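Bin picking, Drament cell. Notebook, December, started 9 pm

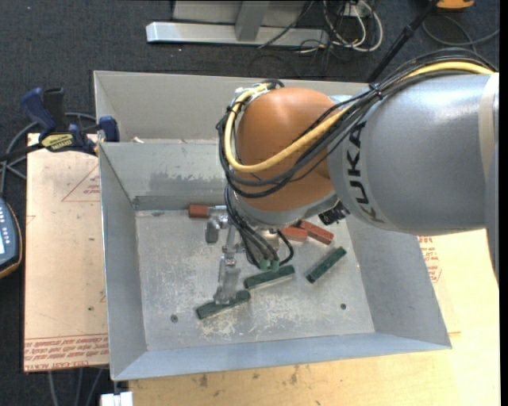

Red and green blocks in the bin, fingertip down at the front-left green one.

Goal tonight: get the pick heights right for the green ones, then the reds. Reds are all toward the back wall and I keep getting nervous about the wrist back there. Start in front, work back.

Bin is on the acrylic sheet again, film still on the sheet. Clamp on the left edge only. Murali says one clamp is fine if it's tight. It was fine last week. Want a second one on the right anyway, but the right wall flares out and the jaw pad won't sit flat on it. Maybe a wedge. Printed or just a scrap of the light wood, don't care.

Touch-up of the bin frame:
- old base was from before we moved the table, useless, deleted it
- new one taught off two corners plus a point on the long front edge
- checked against the two fasteners in the floor, off by 3 mm at the right one, 2 at the left
- redid it slower, better. Left it.

The floor isn't flat I think. Or the sheet isn't. Put a straightedge on it tomorrow, before blaming the tool data again (Kurian had me chasing the TCP for an entire evening in November and it was a loose screw).

Approach. Coming straight down onto a block lying flat is OK. Coming down on one that is propped up on something is not OK, the fingertip gets to the high end first and pushes. So for now, offset the approach toward the low end and drop the last 9 mm at creep speed. Ugly but it's a hobby cell, we have time.

Override at 24 percent for everything inside the bin walls. Don't raise it. Whoever uses this after me, DON'T RAISE IT, the hoses hang lower than you think when the wrist turns toward the left wall. Worth getting them up closer to the yellow cable somehow. The black ones over the gray link are tied and behave fine, it's the thin ones dropping off the left of the wrist that bother me. Velcro? Spiral wrap is in the Jutum box under the bench, bottom, below the fans.

Wrist limits: wrote a dumb check that refuses any pick closer than a hand's width to the rear wall. It refuses more than it should. Need actual numbers for the orange housing and the lump on the underside of it, I only modeled the finger and the short cylinder. Everything else is one big box which is obviosly too big. Murali has calipers at home, asked him to bring them.

Colors. Greens are dark, the threshold from the Toverport script was tuned under the old lamp and calls half of a green block "floor". Shiny scratches in the middle of the floor come out as something else again. Considered painting the bottom matte. Murali against it, says real bins are scratched and we should deal with it. OK but then he gets to deal with it. Put his name on the list.

Also the scrap of whatever in the back compartment, pick it out, if the color filter ever looks back there it will love it.

Left to do
- second clamp or wedge
- straightedge on floor and sheet
- hoses
- proper wrist model (calipers)
- threshold for green, Murali
- write down which base number is the new one. It's 3. Done
- teh backup!! copy the program to the stick before touching the base again

10:40 pm. Stopping, cold in here and the heater trips the breaker if the compressor kicks in. Reds next time, starting with the one at the back left, the other two are too close together for the fingers and I want to think about the angle first.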